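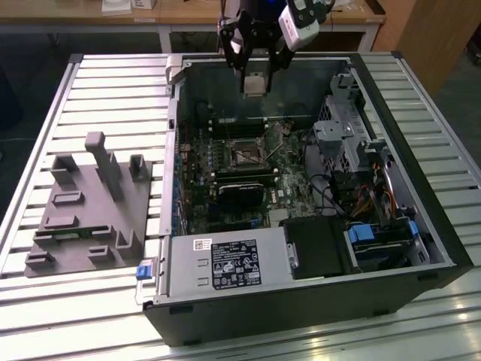
Section 7: Processor and memory

Applies to Derness tower workstations. Revised 4 November 2023.

Caution: disconnect the mains lead and wait three minutes before touching any internal part.

7.1 Preparing the case

1. Lay the tower on its side with the open side facing up.
2. Release the side panel and store it away from the bench.
3. Touch bare metal on the case wall to discharge static.
4. Move loose power cables clear of the board — do not pull on the connectors.

7.2 Inspecting the socket

1. Check that the retention frame sits flat and that its four corner screws are tight.
2. Check that the wire lever is not bent out of line.
3. Inspect the thermal paste on the processor. Paste that is smeared or streaked must be removed and replaced before the cooler is fitted.

Note: keep paste off the contact pads beside the socket. 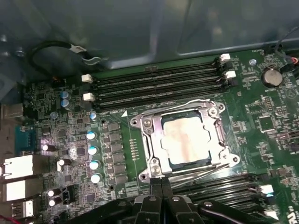
7.3 Fitting memory

1. Open the white latches at the ends of each slot.
2. Line up the notch in the module with the key in the slot.
3. Press down evenly until both latches close.

Note: order replacement modules from Lunik under part number 2374.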